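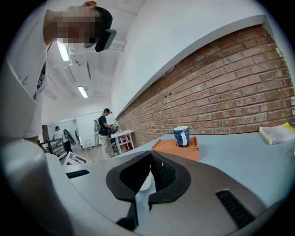 Figure 11.1. Tabletop station seen from the hand-held gripper. Mug on tray; fingertips centered in view.

Unit 11. Equipment Planning for Hand-Held Gripper Work

Reading before class: the Kiretstead planning brief, sections 2 and 3. Bring the blank cost sheet from the course page.

11.1 Scope

The unit covers a site where people carry out tabletop tasks with hand-held grippers, and the recordings are used later to train a robot arm. The arm itself is outside the budget. It was treated in Unit 9 and is normally paid for from a different account. The questions for this unit are what to buy for the people and the tables, in what quantity, and in what order.

Costs are grouped under four headings: operator kit, station, room, and running costs. Keep the headings separate on the cost sheet. A total that mixes them cannot be scaled when the number of operators changes.

11.2 Operator kit

Operator kit is everything that travels with a person. In the Kiretstead plan it consists of the hand-held gripper, a cap with a device mounted at the front, a backpack, and the cables and straps that connect them. Figure 11.1 shows caps of this type on more than one person, and backpacks on the two people farther down the room.

Order kit by the largest shift, then add spares. Staff lists overstate the need, as part-time operators seldom overlap. The common error is to buy a spare for the gripper and none for the cap, although a failed cap stops the operator just as completely. Kiretstead keeps one full spare kit on the shelf and a second set of the parts that wear.

Parts that wear, in the order they were replaced in the pilot:

Finger pads. The textured pads on the inner faces of the fingers lose grip before they look worn. Budget them as a consumable.
Cables and connectors. Failures are concentrated at the point where the cable leaves the pack.
Batteries. Capacity loss is gradual and should be logged monthly.
Straps and cap fittings. Cheap, but stock them locally.

Gripper bodies rarely fail in use. They are dropped. Ask the supplier whether a cracked body can be replaced alone or whether the fingers must be bought with it. Akwood quotes the body as a separate line; Xiong quotes a full assembly only. The lower unit price in the Xiong quotation disappears after the second replacement.

11.3 Station

A station is a table, the objects on it, and any printed markers. Costs are low and are often left out of the plan for that reason. They should be entered.

Table. A plain matte top in one color is preferred. Gloss produces glare patches in a wide view. Check the height against the shortest and tallest operators.
Objects. Buy household items in sets, and vary shape, finish and handle position. A mug and a tray make a useful first task: the handle is a narrow target and the tray has an edge to clear. Order duplicates of anything breakable at the same time, as patterns go out of stock.
Markers. Printed cards with a bold pattern. Card warps, so allow for reprints on rigid backing.
Storage. One labeled bin per task. Omitted from the first draft of almost every plan submitted in this course.

11.4 Room

The room sets the upper limit on stations. Work from the floor plan and draw the operator as well as the table: a person wearing a backpack needs more depth behind the table than a seated worker does, and turns with a wider sweep. Aisles between back-to-back operators are the usual conflict.

Existing surfaces can generally be left alone. Brick, exposed pipework and mixed ceiling fixtures are acceptable and add some variety to the background. Spend on lighting only where it flickers or where a table falls in shadow. Rooms with railings, steps or level changes need a marked working zone, and the marking should be on the cost sheet.

Power and network belong under this heading. Charging is the item most often undersized. Provide enough charging positions for every battery in the plan, spares included, and place them where packs are taken off at the end of a shift.

11.5 Running costs

Labor dominates. At any normal rate of pay, one month of operator time exceeds the price of the kit the operator is wearing. This affects purchasing in two ways. A spare that prevents idle hours pays for itself quickly, and a cheaper gripper that slows each attempt is a poor purchase.

Data storage is the second item. Estimate it from measured file size per session in the pilot. Do not use the supplier's figure, which is usually for a single camera at the lowest setting. Include the backup copy.

Consumables are third. In the Kiretstead plan they are held as one line and released quarterly.

11.6 Worked case: Testirar site

Testirar is a small site with one room. The planning allowances, in dollars, exclude tax and shipping.

Consumables and wear parts, per operator per year: 500
Objects, markers and bins, per station per year: 500
Combined allowance, one operator at one station: 1,000

The two allowances are equal, which hides the fact that they scale differently. If a second shift is added at the same tables, the operator line doubles and the station line rises only with breakage. If tables are added for the same operators so that tasks can be left set up, the reverse holds. Budgeting by the combined figure overstates the cost in both cases — the Testirar draft did this and was returned.

Capital kit was ordered in two stages. Stage one covered the pilot kits and one spare. Stage two was placed in May, after the pilot logs showed which parts failed. Splitting the order gave up a small quantity discount and avoided a full set of straps that operators found too short.

11.7 Order of purchase

1. One complete kit, for acceptance testing.
2. Tables and objects for the pilot stations.
3. Remaining pilot kits and the first spare.
4. Charging and storage, sized for the full plan.
5. Wear parts, quantities taken from the pilot log.
6. Balance of kits.

Lead times differ by item and must be confirmed in writing. Item 4 is bought early because electrical work is slow to schedule.

11.8 Assignment

Complete the cost sheet for a site with one room and two shifts. State the largest shift, the number of stations, and the spare policy for each part of the kit. Show operator and station lines separately. Attach a floor plan with operators drawn in. Quotations from two suppliers are required for the gripper; a single quotation is enough for tables and objects.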